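Home | Stories | Poems | Archive | About

The Pink Box

By Nayeli Apaza

February 13, 2018

Print this story | E-mail this story

Sólveig Hallgrímsson had 1075 dollars in her checking account and a bus ticket for the morning, and she was on her sister's floor trying to decide what went in the bag.

The job was in Drivberg. It was six months at the front desk of a hotel called the Mansour, with a room on the top floor and meals when the kitchen was open. The woman who hired her over the phone had said staff were expected to look neat. She said it twice. Sólveig had said that would be fine.

Her sister Dagny came in from work and stood in the doorway with her coat on.

"You're taking all that?"

"I don't know yet."

"It's a small room. You said it was a small room."

"It has a shelf."

Dagny hung up the coat and put the kettle on. She had lived in the apartment for nine years and Sólveig had lived in it for two, mostly on the fold-out couch. They had agreed in April that it was for the summer. Neither of them had brought it up after that.

The clothes were easy. She took the dark skirt, the two white blouses, the good shoes, and the coat she would wear on the bus. The rest went in a garbage bag for the back of Dagny's closet. After that there was only the small stuff, and she carried it to the table by the window and spread it out where she could see it.

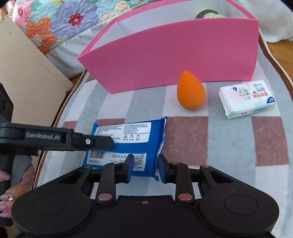

The box had come from their mother, who kept it on her dresser in the house on Drinus Street and never let either girl touch it. When the house was sold, Dagny took the dishes and Sólveig took the box. She had kept receipts in it, then buttons, then nothing. It was open now, the pink outside and the white inside both on show, and she thought she would use it for the bus and the first night, when she would not want to dig through the bag. The orange sponge would go in, and the blue packet of wipes, and the tissues with the bear on the wrapper that Dagny had picked up at the Chinese grocery. Their mother would have said a box like that was for nice things.

"Tissues," Dagny said. She set a cup down near Sólveig's elbow. "You're putting tissues in Mom's box."

"I might need one on the bus."

"You can put them in your pocket."

"I've got things in my pocket."

Dagny sat down across from her and drank her tea. A truck went by and the window hummed. Downstairs the man with the radio turned it off, then on again at another station.

"There was 900 from the dishes," Dagny said.

"What?"

"I sold the dishes. Last winter, when the car went. A dealer at Skaletti's gave me 900 for the set. I've been meaning to tell you."

Sólveig looked up at the cabinet over the sink. It had a curtain across it in place of a door. She had never had a reason to look behind it, as they ate off the white plates in the rack.

"All of them?"

"The gravy boat had a chip. He wouldn't take it."

"So you still have the gravy boat."

"It's up there."

Sólveig drank some of the tea. It was too strong, the way Dagny always made it. She thought about being angry and found that she was mainly tired, and that the bus left at ten past six.

"I don't want half," she said.

"I don't have half. I told you, it was the car."

"Okay."

Dagny got up and moved the curtain and reached behind the cereal. The gravy boat was smaller than Sólveig remembered. She turned it around until she found the chip, then pulled one of the blouses back out of the bag and started to wrap it.

"That'll wrinkle," Dagny said.

"They'll have an iron."

Dagny went to look for the alarm clock.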